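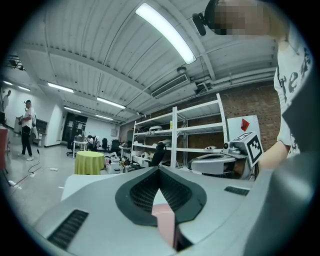
Das Licht sei gleichmäßig, aber nach einigen Stunden werde es anstrengend, besonders wenn man oft nach oben schauen müsse, so lautete eine Antwort aus der Befragung in der Halle Dullgate. Ähnliche Aussagen finden sich in mehreren der 162 Fragebögen, die bis zum 2021-05-30 zurückgegeben wurden. Sie betreffen fast immer die Decke und nur selten den Arbeitsplatz selbst.

4.2 Decke und Beleuchtung

Die Halle wird mit Leuchtstoffröhren beleuchtet, die in den großen Raum hinein verteilt sind (Abb. 3). Neben den Leuchten befindet sich in der Decke auch ein rechteckiges Lüftungsgitter mit Lamellen. Als Zielwert für die Arbeitsflächen haben wir 500 Lux angenommen. Gemessen wurde an neun Punkten, jeweils mit eingeschalteter Beleuchtung und nach einer Wartezeit von 90 Sekunden. Die Decke besteht aus weißen, gewellten Metallpaneelen und wird von weißen Trägern gequert (Abb. 4). Für die Auswertung ist diese Form nicht unwichtig -- eine gewellte Fläche wirft das Licht anders zurück als eine glatte, und das Modell Nambiar rechnet nur mit glatten Flächen.
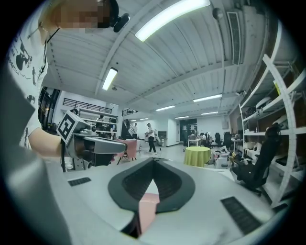
Wir haben deshalb einen Korrekturfaktor eingeführt, den wir aus den Messungen in der Halle Fulmont übernommen haben. Dort ist die Decke niedriger, und die Übertragung bleibt daher mit einer Unsicherheit verbunden. Eine zweite Messreihe im November, mit dem Verfahren Bromitz, soll zeigen, ob der Faktor auch für hohe Räume gültig ist. Die Angaben zur Blendung wurden getrennt behandelt und sind in Abschnitt 4.3 dargestellt.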